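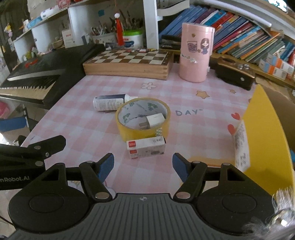 Open Day at the Oritz Robot Workshop: Frequently Asked Questions

We get a lot of mail in the weeks before an open day, and most of it asks the same handful of things. So I put the answers in one place. If yours isn't covered, write to the workshop address at the bottom and I'll add it!

What is the open day?

Twice a year we open up at Oritz in Levthorpe and let people see how robots learn to handle ordinary household stuff. The next one is in February. It's a working day for us, so you'll be watching real recording sessions, and you'll get a turn yourself if you want one.

What will I see?

Mostly tabletop work. A person holds a gripper in one hand, picks something up, puts it somewhere else, and a camera on the gripper records the whole thing from the gripper's point of view. Later those recordings are used to train an arm. We work at a desk dressed the way a desk at home would be, with a tablecloth, a roll of tape, a little medicine box, a keyboard, a chessboard, books on the shelves behind. I love this part of the job. Plain gray tables make for tidy videos, but homes aren't like that, and a robot that has only ever met plain gray tables has a rough time at my house.

In the afternoon we also run the Medovia arm, our name for the one in the back room. It does a short set of pick-and-place tasks that it learned from recordings made by hand.

Do I need to know anything about robots?

Not a thing. Last year's best questions came from a retired piano teacher and a boy of nine who wanted to know if the gripper could feel the tape. (Ours can't. It was a great question and we talked about it for ages.)

Can I try the gripper myself?

Yes, please do! Everyone who comes gets a turn at the trial desk. You squeeze, the fingers close, and you'll have the idea within a minute. Getting good at it takes longer. People tend to move the way they would with their own hand, quick and a bit careless, and the first surprise is how much your wrist has to do once you're down to two fingers.

Start with a box. A box has flat sides and forgives you. A bottle lying on its side is a step up, and a roll of tape is more interesting than it looks, because you can take it by the outside, or by the rim with one finger through the hole, and the two feel completely different.

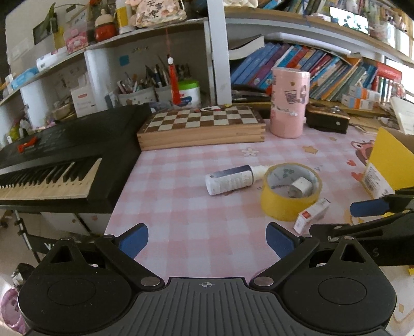 The small objects are where visitors get hooked. Something sitting inside something else is a lovely little puzzle. Do you go straight in from above? Do you move the outer thing first? We don't tell you. We like seeing what people come up with, and more than once a visitor has shown us an approach we hadn't tried.

Why so many things on the table if only one or two get moved?

The rest of the table matters too. A robot has to find the thing it was asked for among everything it wasn't asked for, and it has to reach it without knocking over its neighbors. Patterned cloth is part of this. Printed stars and flowers are flat, and a person knows at a glance that they can't be picked up. A robot has to learn that.

How do you choose the objects?

Joyce Mfaume picks them. She's in charge of the recording desks and she has strong opinions. She wants things people have lying about at home, in shapes that ask for different grips, and she swaps the layout often. If you want to start a long and happy conversation with her, ask about bottle caps.

How many recordings does it take?

It depends on the task. For the set you'll see in the afternoon we used some 3000 short recordings. A single one might be only a few seconds long: reach, close, lift, place, let go. They add up faster than you'd think when a few people are at it.

Will my turn be used for training?

Only if you say so. There's a form at the door with a box to check. If you leave it blank, your practice clips are deleted that evening. The camera on the gripper points at the table, so it mostly records fingers and objects, but sleeves and voices do get picked up now and then, and we'd rather you knew that ahead of time. Children need a parent's signature.

Why use a hand-held gripper at all? Why not drive the robot directly?

We do both. Driving an arm by remote control is useful, but it's slow, and you need the arm there. A hand-held gripper goes anywhere you can carry it. You can record in a kitchen, on a desk, in a hallway, and the person doing it moves at something near a natural speed. The fingers you hold are close in shape to the ones on the arm, so what the camera sees in your hand is close to what it will see on the robot. There are still gaps between the two, and closing them is most of what the afternoon talk is about.

Will the robot make mistakes?

Almost certainly! We run it live and we don't hide the misses. It drops things. It sometimes closes on air a finger's width from the box and carries that air very carefully to the other side of the table. When that happens we stop and talk about why, and for me those are the best minutes of the day. If you want a flawless show, there are plenty of edited videos out there.

Is it suitable for children?

Yes, from age 4 up for watching and trying the gripper. Younger ones are welcome to come along but can't sit at the trial desk, where there are small parts. Moving joints can pinch, so hold the gripper by the handle and keep fingers away from the linkages. In the back room everyone stays behind the yellow line while the arm is powered. That goes for grown-ups as well, and especially for engineers, who are the worst at it.

How long does a visit take?

Most people stay about two hours. The talk is short and you can leave whenever you like. If you want a turn at the gripper and a seat for the arm demonstration, come before lunch. The doors open at 10 in the morning and the last group goes in at 3:30.

Do I need to book?

For the arm demonstration, yes. The back room holds 60 people and it fills. The rest of the building is walk-in. Booking is free, and if you can't make it, please cancel so the seat goes to somebody on the waiting list.

Can I take pictures and video?

Yes, in the front rooms, as much as you like. Please ask before you film other visitors. In the back room we ask for no flash, which confuses the arm's cameras.

Can I bring an object from home?

I was hoping you'd ask. Yes! Bring one thing, nothing breakable, nothing sharp, no open liquids, and small enough to lift comfortably with one hand. We keep a side table for these, and toward the end of the day we try as many as we can with the gripper. Soft things are wonderful and very hard. Keys are harder than they should be. Someone once brought a whisk and we lost most of an hour to it.

Is the building accessible?

The front rooms and the back room are all on the ground floor, with level access from the parking lot. The trial desk can be lowered. If standing through the talk is a problem, tell whoever is at the door and we'll bring you a chair up front. The back room gets loud when the compressor runs, and we have ear protectors in adult and child sizes.

How do I get there?

The workshop is behind the Mussa building, through the side gate. Parking is free but limited, and the bus stops right outside. Don't trust your phone's map for the last stretch, as it sends people to the loading dock.

Is there food?

Coffee, tea and cookies in the hall. Please don't bring drinks to the desks.

Can a school group come?

Gladly, though not on the open day itself, when it's too crowded to do it well. We set aside mornings for schools, and students get much longer with the gripper that way. Write to us with your group size and the age of the students.

I had a great time. How can I do more of this?

We take on a few part-time recorders each season, and several of them first came in as visitors. It's careful, repetitive work and some people find it very calming. Leave your name with Joyce at the recording desks, or write to us after the open day and put "recording" in the subject line.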